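Full house at the Trinora open day in Ikholm

Trinora opened the doors of its Ikholm workshop one afternoon in June, and what a turnout! The team had put out 100 chairs and ended up waving people in to stand along the walls. By closing time 602 visitors had signed the guest book, a lot of them families with kids who had never been this close to a working robot.

The big draw was the laundry demonstration. Drondari, the two-armed system the lab has been building for the past couple of years, works on clothes laid out on a bed, and visitors could follow along on a large screen showing the view from its head camera. Shirts, towels and pajamas all got a turn. Soft things are hard for robots, as the engineers were happy to explain, since cloth never lies the same way twice and a fold in the wrong place can hide a whole sleeve or leg. 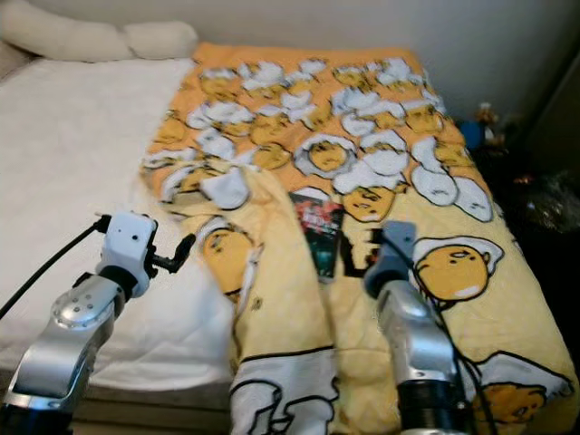

Between rounds the crowd was invited to ask anything, and they did. How strong is the grip? Can it do socks? (Not yet, but they're working on it!) One girl wanted to know if it could make the bed afterward, which got the loudest applause of the day and a promise from the engineers to give it a try.

There was plenty going on in the next room too. Guests could steer a small practice arm by hand and try to pick up a washcloth by one corner, a job that looks easy until you have the controls in front of you. The line for that table ran out into the hallway most of the afternoon, and plenty of people went straight to the back of it for a second go.

Visitors from partner lab Tlapale came along as well, and the two groups plan to share their folding recordings over the summer. Trinora hopes to hold another open day in the fall, this time with a bigger room and more chairs. Sign-up will be at the front desk in Ikholm.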